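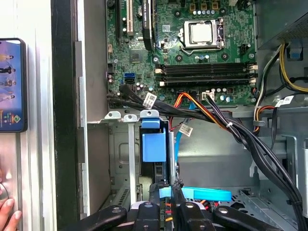
August, mold drying, batch 3

Start 7:40 am. Continuing from batch 2, see Priya's pages for the first set of weights, mine are on the clipboard by the sink (need to copy over, haven't).

Mix this time: 1,353 g Tulby plaster into 676 g water. Stiff 2:1, stiffer than I'd pour for a casting mold but these are for the press molds and Lucinda wants the edges to stop crumbling. Sifted in by hand, let it slake, then stirred with the paddle low and slow. Went thick faster than batch 2. Water was out of the hot side of the tap by mistake for the first jug, dumped it, used cold. Bucket may still have been warm though. Note for next time, rinse bucket cold.

Poured 4 molds. Dish, small dish, the leaf, the handle form. Tapped the table to bring bubbles up. Leaf has a bad one right on the midrib, filled with a dab from the bucket, will see if it shows in the clay. Probably will.

Demolded after lunch. Handle form stuck. Soap not thick enough in the corner, same corner as last time. Got it out with air but chipped the rim. Keep it as the sacrifice piece for the hardness scratch.

Drying
Two on the wire rack by the window, two in the cabinet with the fan on low. No heat. I know the Benavides sheet says you can go warm but we cooked the surface on one in batch 1 and it went chalky, so cold air only untill we have a baseline.

Weigh morning and end of day. Same scale, same spot on the bench, zero it with the tray ON. Priya and I got different numbers for the same dish and I think this was all it was.

Cabinet ones already feel different on the back, less clammy. Rack ones still cold to the cheek. Not a measurement, I know.

No cabinet log for this batch. Logger PC is open on the bench and I'm reading the dial hygrometer by hand till it's back together. Columns are on the last page, please just fill in a number and your initials. If you miss one leave it blank, dont guess. 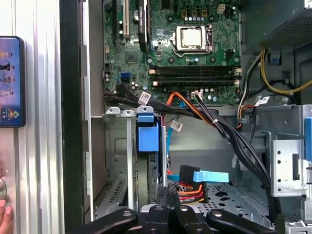 Logger PC with the side off. Processor in, no cooler on it, memory slots empty.

Clay tests
Pressed one dish in an old batch 1 mold to have something to compare to. Brallon white body, rolled on the thick guides. Released clean at the edge, dragged in the middle. Talc helped, corn starch helped more but left a film. Lucinda says the film burns off, fine, but it also gets under the slip and I had two flakes on the last tray. Going back to talc, mask on.

Soap: we're out of the old stuff. Opened the Zultidex. Goes on thinner, foams if you brush it hard. 3 coats, buff between. I did only 2 on the handle form, see above.

Scratch test on the chipped handle, still damp so this is only a rough look: nail leaves a line but no powder. Batch 2 powdered at the same stage. Promising for the edges. Worry is that it drinks slower, so the dish will sit longer in the mold and we get fewer pulls in a day. Need the dry weights before saying anything to Lucinda about switching.

To do
- copy clipboard weights in here
- rinse the sifter properly, lumps in the mesh
- ask Priya which corner of the handle master she sanded
- more talc
- label the molds on the BACK, pencil, before they're too dry to tell apart
- one more pour at the old ratio, same day and same bucket, otherwise we're comparing weather

5:15 weights done, rack and cabinet both. Fan left on low.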